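4.2 Laying the cloth and placing the ball

These instructions apply to the Jadelow indoor putting table. The cloth must be fitted before any ball is placed.

1. Unfold the green cloth and lay it over the table top, matt side up.
2. Smooth it by hand from the centre outwards. Faint creases are acceptable; raised folds are not.
3. Place one white ball on the cloth and check that it stays at rest for 30 seconds.

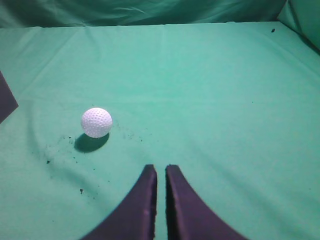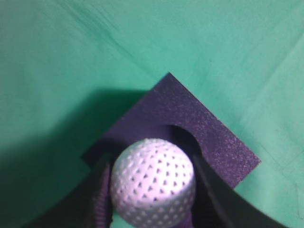
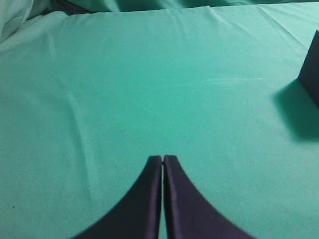 4. If the ball rolls, adjust the table feet and repeat step 3.
5. Return the ball to its tray at the end of each session.

Note: The cloth may be washed by hand in cool water. Do not tumble dry. Allow it to dry flat before refitting.

Caution: Do not iron the cloth while it is on the table. Heat will damage the surface beneath.

Replacement cloths may be ordered from Vurkaddale, quoting part 561. Enquiries about fitting should be addressed to Lenka Kubíček.

Section last revised October 2, 2024.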